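Chapter 4
Washing Before You Polish

By the time most learners reach this chapter they are itching to get the machine out of its bag, and I quite understand, because Hsin-yi Tang and I were just the same when we started at the Grukbridge workshop. But a panel has to be clean first, and I mean properly clean, so we shall spend a little while with buckets and mitts before we go anywhere near a pad. 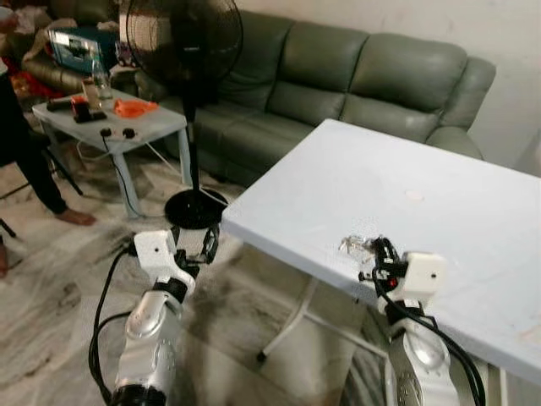 Fig. 4.1 A white table with a green sofa and a standing fan behind.

Grit is the trouble. A single grain caught under a mitt will draw a fine line right across a door, and you will then have to polish out a mark you made yourself - a sad way to spend an afternoon in May!

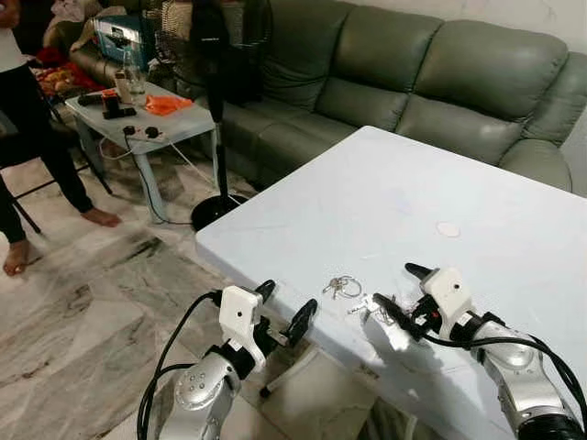
Reading time: 30 minutes

Fill two buckets, one with shampoo and one with plain water, and rinse the mitt after every panel. Start at the roof and work down, leaving the sills until last (they are always filthier than they look). Dry with a soft towel, laid flat and drawn gently towards you. If the paint still feels rough under your fingertips, turn to section 4.3, where we take up the clay bar.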